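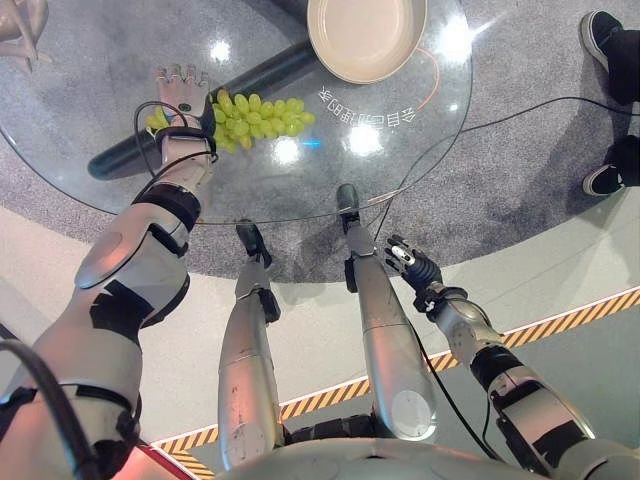

Ticket: Round glass table, top moves on the pedestal
Opened by: Citlali Beltrán
Date: 15 Jul 2021
Product: Hiller round table, clear glass top, black pedestal
Status: Open, waiting for parts

Problem as reported
The glass top turns a little when someone leans on the rim. I noticed it first when I was wiping the table after lunch. There is also a small click from the pedestal. The table is in the break room and is used every day for fruit and tea, so I would like to keep it in service if it is safe.

Step 1
Took everything off the top and pushed gently on the rim from both sides. The movement is the same in each direction. No chips found on the edge.

Step 2
Checked the floor with a level. The floor is fine, so I did not adjust the feet.

Step 3
Two of us lifted the glass and put it on a blanket. Under it there are 8 soft pads, and 5 of them have gone flat and hard. I believe this is the cause of the turning. The click was a separate thing – one bolt in the pedestal was loose. I tightened it by hand with the key that came in the box, and the click is gone.

Step 4
Cleaned the old glue with warm water and dish soap. Please do not use a scraper near the printed characters, I am not sure how well the print would hold.

Reply from Lamov Parts
Pads are out of stock in the grey colour until August. Clear ones can be sent now, same thickness.

My answer
Clear is fine, thank you. Please send one full set of 8, I prefer to change all of them together. Until they arrive we keep only light things on the table, a plate or some fruit, and no leaning on the rim.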